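Abends, August

Kurz vor elf, muss das noch schnell aufschreiben, sonst ist es morgen weg.

Heute Punktion gehabt. Nummer zwei. Aufgewacht mit trockenem Mund und diesem Geschmack von der Narkose, wie Metall mit Pfefferminz. Die Schwester hat mir die Zahl auf den Handrücken geschrieben, mit Kuli, machen sie hier so. Eine 5. Hab sie erst falschrum gelesen und gedacht, es wäre eine 2, und dann kurz geheult, und dann die Hand gedreht und noch mal geheult.

Fünf also. Beim letzten Mal waren es mehr und geworden ist daraus nichts. Sagt also nichts, die Zahl. Sage ich mir.

Die Praxis Sundby ist im Sommer irgendwie trauriger als im Winter. Im Winter sitzen alle im Wartezimmer mit dicken Jacken auf dem Schoß und man kann sich dahinter verstecken. Jetzt sitzt man da in Sandalen. Eine Frau mir gegenüber hatte sich die Zehennägel ganz frisch lackiert, knallrot, und ich hab die ganze Zeit auf diese Zehen geguckt und gedacht, die hat das für heute gemacht. Als ob es dann besser klappt. Ich hab mir die Beine rasiert, also bin ich mal ruhig.

Anfahrt war furchtbar. Baustelle an der Brücke, Umleitung, dann Umleitung von der Umleitung. Nüchtern seit gestern Abend, kein Kaffee, Kopfschmerzen schon um sechs. Er fährt, ich halte mich am Griff fest, keiner sagt was. Im Radio irgendein Gewinnspiel, man muss eine Summe erraten, die Leute schreien sich an vor Freude. Ausgemacht. Wieder angemacht, weil die Stille noch schlimmer war.

Dann im Aufwachraum. Vorhang, Vorhang, Vorhang. Hinter dem linken hat jemand ganz leise telefoniert, hinter dem rechten geschnarcht. Ich hab Zwieback gekriegt und Tee, und der Zwieback war das Beste, was ich in diesem Jahr gegessen habe, kein Witz.

Rechnung liegt übrigens auch schon da. Nicht die große, nur die für das Einfrieren, falls was zum Einfrieren übrigbleibt. 555 Euro. Die wollen die Unterschrift vorab. Also unterschreibt man für etwas, das man noch gar nicht hat und vielleicht nie haben wird. Bis jetzt sind wir mit allem zusammen bei fast 2000, nur dieser Zyklus, nur unser Anteil. Ich führe die Liste hinten im blauen Heft. Medikamente, Parkhaus, Narkose. Parkhaus extra, weil mich das Parkhaus am meisten ärgert.

Clolel ist jetzt vorbei, das ist die gute Nachricht. Keine Spritzen mehr in den Bauch. Der sieht aus wie eine Landkarte, gelb und blau und ein bisschen grün. Die letzte hab ich vorgestern nachts gesetzt, mit zwei Weckern, weil die Uhrzeit stimmen muss, und dann lag ich bis zum Wekcer wach und hätte gar keinen gebraucht. Ab heute Abend kommt das andere Zeug, die Kapseln. Drei mal am Tag, und man soll danach liegen bleiben, und man läuft aus wie ein kaputter Eimer. Steht so nicht in der Packungsbeilage.

Nachtrag, weil ich gerade die Packung suche und das Kühlfach offen hab: da liegt noch ein angefangener Pen. Wohin damit. In die Apotheke zurückbringen, denk ich. Morgen. Zettel an die Tür.

Mittags dann daheim auf dem Sofa. Wärmflasche, obwohl draußen Hochsommer. Bauch wie aufgepumpt. Soll viel trinken und Salziges essen, also Brühe und Salzstangen, und dazu ein Glas Gurken, aus dem ich am Ende auch noch das Wasser getrunken hab. Er hat geguckt und nichts gesagt. Klug.

Im Forum Weneseo gelesen, obwohl ich mir geschworen hatte, es diesmal zu lassen. Ein einziger Faden zum Thema Liegen nach dem Transfer, 233 Beiträge. Die eine lag drei Tage flach und ist schwanger geworden. Die nächste ist vom Stuhl weg zum Bus gerannt und ist schwanger geworden. Eine hat Ananas gegessen, mit Strunk, wichtig, mit Strunk. Eine hat nur warme Socken getragen, im Juli. Eine schreibt, man darf nicht lachen. Die nächste schreibt, man muss lachen, sie hätte extra eine Komödie geguckt. Ich hab alles gelesen. ALLES. Und dann doch Socken angezogen.
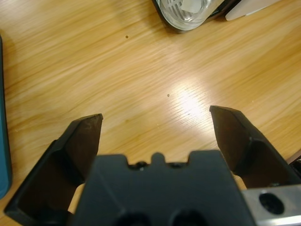

Und Ananas auf den Einkaufszettel gesetzt, durchgestrichen, wieder draufgesetzt.

Was mich dabei fertig macht: wenn es nicht klappt, bin ich dann die mit den falschen Socken? Das steckt in jedem dieser Beiträge drin. Immer die Frau, die was hätte machen können. Mehr liegen, weniger liegen, kein Kaffee, kein Streit, bloß kein Stress. Letztes Mal hab ich am vierten Tag nach dem Transfer eine Getränkekiste die Treppe hochgetragen, und ich denke da bis heute dran. An diese blöde Kiste. Ich weiß genau, welche Stufe. Die Ärztin hat damals gesagt, nein, davon kommt das nicht, das liegt zum allergrößten Teil am Embryo selbst, da können Sie tragen, was Sie wollen. Hab genickt. Geglaubt hab ich es bis zum Parkhaus.

Heute hab ich noch mal gefragt, wegen dem Liegen. Ob ich Urlaub nehmen soll nach dem Transfer. Sie meinte, kann ich machen, wenn es mir gut tut, nützen tut es nach allem, was man weiß, der Einnistung nicht. Normal weiterleben. Normal weiterleben! Ich hätte gern eine Anleitung für normal weiterleben. Ich werd wohl arbeiten gehen. Im Büro vergeht die Zeit wenigstens in Mails.

Wobei im Büro ja keiner was weiß. Zahnarzt, hab ich gesagt. Ich war dieses Jahr so oft beim Zahnarzt, die müssen denken, ich hab Zähne für drei. Die Kollegin am Fenster hat mich neulich gefragt, ob ich Implantate kriege. Ja, hab ich gesagt. Bin dann aufs Klo und hab so gelacht, dass mir die Tränen kamen. Implantate. Stimmt ja fast.

Mama hat angerufen, um vier. Nicht rangegangen. Noch mal um halb fünf. Nicht rangegangen. Dann Nachricht: Die Tomaten platzen alle, wollt ihr welche. Sie weiß nichts vom zweiten Versuch. Beim ersten hab ich es ihr erzählt, und sie hat jeden Abend angerufen und gefragt, ob ich was spüre. Was soll man denn spüren. Jetzt hab ich ein schlechtes Gewissen wegen der Tomaten. Morgen zurückrufen. Auch auf den Zettel.

Am Nachmittag geschlafen, wirr geträumt. Ich musste Eier in einer Straßenbahn transportieren, richtige Hühnereier, in einem Hut, und der Fahrer wollte eine Fahrkarte für jedes. Gut, da braucht man kein Buch für, um das zu deuten.

Zum Abendbrot Pizza von Valentini. War eigentlich unser Ritual fürs Ergebnis, also fürs gute, aber er hatte keine Lust zu kochen und ich konnte nicht stehen. Jetzt denk ich natürlich, wir haben das Ritual verbraucht. Hab ihm das gesagt. Er: dann nehmen wir beim nächsten Mal eben die mit Sardellen, die zählt extra. Ich hasse Sardellen. Aber ich würde sie essen. Die ganze.

Er ist so ruhig, das macht mich abwechselnd froh und wahnsinnig. Vorhin stand er ewig in der Küche und hat den Wasserhahn entkalkt. Um neun Uhr abends. Mit der alten Zahnbürste und Essig. Ich wollte schon was sagen, hab ihn dann aber machen lassen. Das ist wohl seine Art Socken.

Wir haben auch kurz drüber geredet, was ist, wenn. Nicht lang. Ob wir noch einen dritten machen. Die Kasse würde noch was dazugeben, danach nicht mehr, danach zahlt man alles selber. Er sagt, lass uns das erst entscheiden, wenn wir müssen. Ich will immer alles vorher entscheiden. Ich will die Entscheidung in der Schublade haben, fertig, mit Datum, damit ich an dem Tag nicht auch noch denken muss. Wir haben uns darauf geeinigt, dass wir uns nicht einigen. Dann hat er mir die Wärmflasche neu gemacht, zu heiß.

Morgen früh ruft das Labor an. Zwischen acht und zehn, haben sie gesagt. Letztes Mal war es acht Uhr zwölf und ich stand unter der Dusche. Diesmal dusche ich um sieben. Oder gar nicht. Das Telefon hängt am Kabel neben dem Bett, Ton ganz laut, und ich hab schon zweimal geprüft, ob der Ton wirklich laut ist. Hab mich selber angerufen vom Festnetz. Funktioniert. Die Katze ist vom Bett gefallen.

Wie viele sich befruchtet haben, das sagen sie einem dann. So ein Anruf dauert keine Minute. Guten Morgen, Labor, ich hätte da Ihr Ergebnis. Immer freundlich, immer gleicher Ton, man kann nichts raushören, ich hab's versucht. Die sagen das vermutlich den ganzen Vormittag, einer nach der anderen, und dann gehen sie Mittagessen. Ich könnte das nicht.

Ich versuch mir vorzustellen, wie sie jetzt da liegen, im Brutschrank. Dunkel und warm. Vielleicht passiert gerade was, während ich hier mit Gurkenatem im Bett sitze und schreibe. Vielleicht auch nicht. Komisch, dass was von mir woanders übernachtet.

Kapsel nicht vergessen. Ach ja, und Temperatur messen, wegen Entzündung, das haben sie extra gesagt. 37,1, alles gut. Leichte Blutung, soll normal sein. Wenn es schlimmer wird oder der Bauch richtig hart: anrufen, auch nachts, Nummer hängt am Kühlschrank. Die Schrift auf der Hand ist schon halb weg vom Spülen. Werd sie heute nicht mehr waschen.

So, Licht aus. Er schläft schon, der Glückliche. Apotheke, Mama, Tomaten, Ananas mit Fragezeichen. Wecker auf halb sieben.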